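Sundska Home Chores support
Ticket 184: Arm keeps crushing or losing open cardboard boxes
Status: Open, waiting on customer
Opened by: Catinca Ilie, Cindville
Handled by: Hendrik Van Wyk
Opened: 2018-04-20

Catinca Ilie wrote:

Hello all, and thank you again for the help with the mug business in October, which has been no trouble since. I'm afraid I'm back with a new one, and I'll try to put everything in so you don't have to come back to me with questions, though I do go on a bit, so please bear with me.

We have been trying to get the arm to do what my mother calls "the putting away". She wants to know whether a machine can clear a kitchen table yet, and I have rather rashly told her that it can, or very nearly. Kettles it leaves alone, which suits us. Tins are fine, wooden spoons are fine, and it is surprisingly gentle with a tea towel. Where it comes unstuck is cardboard. Give it a small box with the flaps closed and the tape still on and it will carry it the length of the table as nicely as you please. Give it the same box opened up, and either the walls fold in or the whole thing slides down and lands on its corner.

I am running the Dobre profile with the grip setting at 2000, as it came. I did eleven goes with the open box and it managed to set the box down in one piece on four of them. On the others it squashed it or dropped it, and once it did both, in that order!

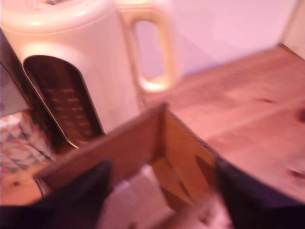
I should also say that the trouble is worse when there are other things standing close by. It seems to come in at more of a slant then, and ends up with one finger higher than the other. I don't know if that matters to you but it looked important from where I was sitting. The log is attached, and I have left all the settings alone for now in case you want me to try something particular.

With many thanks and sorry for the length,
Catinca

Hendrik Van Wyk replied:

Hello Catinca, lovely to hear from you, and please never apologise for a long ticket. The short ones are the ones that keep us up at night.

I've been through your log and I think there are two things going on, and they are making each other worse. The first is the grip setting. 2000 is meant for things that push back, such as a tin or a closed box, where the flaps hold the sides apart. Once a box is open at the top, and particularly if the bottom flaps have come loose as well, the walls have very little to stop them going in. The arm feels the side give way, decides it hasn't got hold of anything yet, and squeezes a bit more. You can imagine how that ends.

The second is the slant, and you were quite right to mention it. The Dobre profile tries to keep clear of anything tall, so with a grater or a kettle nearby it will swing round and come in from whichever side has room. That's sensible for a tin but not much good for a box with square sides, where you want the fingers flat against opposite walls.

Could you try the following for me, in this order, and do a few goes after each so we can tell which one helped?

1. Switch "Soft sides" on, under Grip. This stops it squeezing harder when a wall gives.
2. Set "Approach" to Straight down.
3. Move the tall things to the far end of the table, just for the test.
4. If the bottom flaps are open, fold them shut and do one set that way, then one set with them open.

Please leave step 3 until you've done the first two. I know it's tempting to clear the table first, but then we shan't learn much about how it copes with an ordinary kitchen.

Asmaa Morsy added (internal note, shared with customer at Hendrik's request):

We had the same from a packing bench in Dultholm, with shoe boxes. Soft sides cured the crushing but they still had drops until they slowed the lift. Worth suggesting if step 1 gives you fewer crushed boxes and more dropped ones.

Catinca Ilie wrote:

Steps 1 and 2 done this afternoon. Much better, I'm pleased to say! No crushing at all now. It did let go of two on the way up, so I think Asmaa may well be right, and I'll slow the lift tomorrow before I touch anything else. My mother watched the last few and says she could have had the whole table cleared and the tea made by then, which I can't really argue with, but she did ask when it will be able to do the recycling.

Hendrik Van Wyk replied:

That's very good progress. Do try the slower lift, and send me the new log when you have it, including the ones that go wrong. As for the recycling, please tell your mother that flattening boxes on purpose is on our list, and that yours has clearly been practising. I'll keep the ticket open until I hear from you.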